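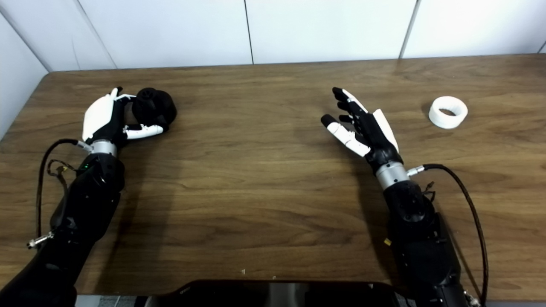 Widmont Sheep Breeders Open Entries for Summer Show and Sale in Skenville

SKENVILLE, March 13, 2020 — The Widmont Sheep Breeders Association is very happy to let everyone know that entries are now open for its summer show and sale, which will be held this July at the Skenville fairgrounds. We have been talking about this one since the barn doors closed last year, and it feels good to finally put it in writing.

Those of you who came last summer will remember how tight things got in the sheep barn, with folks squeezing past each other in the aisle and at least one good-natured traffic jam outside the wash rack. The fairgrounds board has kindly let us have the east barn as well this year, so we can take up to 401 head between the two buildings. The show ring stays where it was, under the big roof, and the bleachers have been moved to the shady side (thank you to everybody who wrote to us about that, and there were quite a few of you!).

Dušan Stan has agreed to judge the breeding classes. Dušan has raised Suffolks and Hampshires for 36 years and is well known for taking his time with the young exhibitors, giving spoken reasons on every class and staying by the ring afterward for anyone who wants to hear more. He asked us to pass along that he likes to see sheep shown in their working clothes, clean and sound on their feet, and that he will not be put off by an animal that hasn't had a fancy haircut.

"I like a ewe that looks like she could go home and get on with the job," Stan said. "If a youngster can tell me why he picked her out of the pen, so much the better. I always enjoy that conversation, and I usually learn something about the flock from it."

Classes will be offered for Suffolk, Hampshire, Dorset, Southdown and Katahdin sheep, along with a commercial ewe division and an all-breeds wool class for those of you who keep a fleece breed at home. Ram lambs, yearling rams, ewe lambs and yearling ewes will be shown separately within each breed, and pairs will follow once the single classes are done. The supreme champion ewe will take home $500 and the Chornovol Trophy, a handsome old silver cup that has been in the association's keeping for many years and has recently had its handle mended. 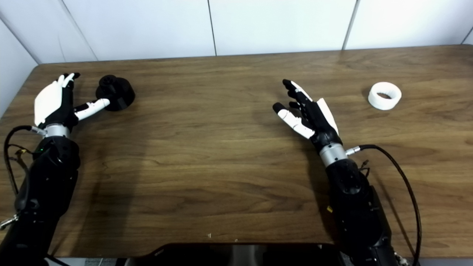 Can I show a sheep without putting it in the sale?

Any sheep may be entered for the show alone, and the entry form has a box to mark if you plan to take the animal home with you.

Sale animals need a little more paperwork, so please start early. Each one must have a scrapie tag and a health certificate from your own veterinarian, and registered sheep must have their papers in the seller's name before they come through the gate. We do hate turning anybody away on arrival morning, especially after a long haul with a full trailer.

"The sale is where a lot of our friendships got started," said association president Zakhar Hutsuliak. "I bought my first two Dorset ewes in that barn from a family I had never met, and we have been trading rams and recipes ever since. If you are new to sheep, come and lean on the gate for a while. Somebody will talk to you, I can promise you that."
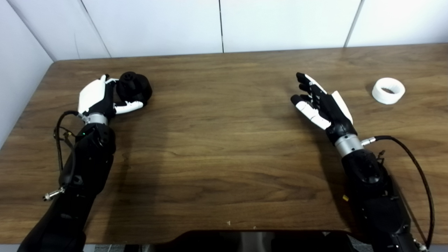 New flock owners are also warmly invited to the evening session in the show ring, where Hutsuliak and other longtime members will go over hoof trimming, body condition scoring and how to read a ewe's mouth. There is no charge and no need to sign up. Bring a folding chair if you'd like to sit close, and wear shoes you don't mind getting dirty.

Supper will follow, put on by Hendisus Feed & Supply, which is also providing the straw for both barns. The menu is roast lamb, potatoes, green beans and pie — more than one kind of pie, we are told. Youth exhibitors eat free.

Entry forms can be picked up at the Hendisus store counter in Skenville or from any association member. The fee is $2 per head for youth exhibitors, and adult fees are listed on the form by class. Pens will be assigned in the order that entries come in, so if you want to be next to your neighbors, please mail your forms together in one envelope.

The Widmont Sheep Breeders Association brings together owners of large and small flocks in the Skenville area. New members are welcome at any time of year.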